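Ingredient dispenser tray

An ingredient dispenser tray, also called a slot tray or sandwich rack, is a shallow food holder divided into parallel slots, each of which keeps one kind of sandwich ingredient standing on its edge. It is used on counters and assembly tables where bread, leaves and slices have to be taken one at a time and in a set order. The name covers both open trays, which are filled and emptied by hand, and trays fitted with pushers that move the food along the slot.

Construction

Most trays are made of clear acrylic. The dividers are cut from flat sheet and set into a base, and the spacing between them decides what the tray can hold. A slot of 22 millimeters takes a single slice of ordinary bread with a little room to spare, while bun halves need 30 millimeters or more. Slots that are too wide let a slice lean and fold, and slots that are too narrow tear soft bread at the crust.

In the pusher type, a small block stands behind or beside the food and holds it upright. The block is usually white, so that crumbs and stains show up when it is washed. Some makers run a rod along one side of the tray and fasten the dividers to it with clips, an arrangement first sold by Astano and later used by Bustos in its longer trays. The clips can be taken off without tools.

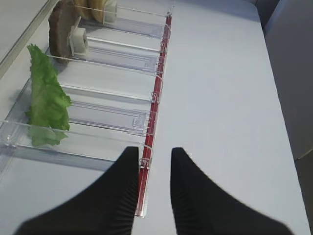
Loading

Bread is normally loaded first and leaves last. Dense breads such as rye and pumpernickel stand well on their own and can be left in the slot for up to 4 hours if the tray is covered. Bun tops are less stable - the rounded side gives them little to rest against - and are placed close to a pusher or a divider.

Lettuce is the hardest ingredient to keep upright. Ruffled leaves hold their shape better than flat ones and are loaded with the stem end down. The leaf should be dried before loading, as water collects at the bottom of the slot and softens any bread nearby. Kwesi Ametepe, in his handbook for lunch counters, advises leaving at least one slot free between leaves and bread.

Cleaning

Acrylic scratches easily and is washed with warm water, mild soap and a soft cloth. Alcohol and abrasive powders cause clouding and fine cracks. Pushers and clips are removed and washed apart from the tray.

Variants

The Fanda tray has 2 rows of slots set back to back. Bitmont sells a short model for home kitchens, designed by Arnout Van Damme, with dividers that lift out.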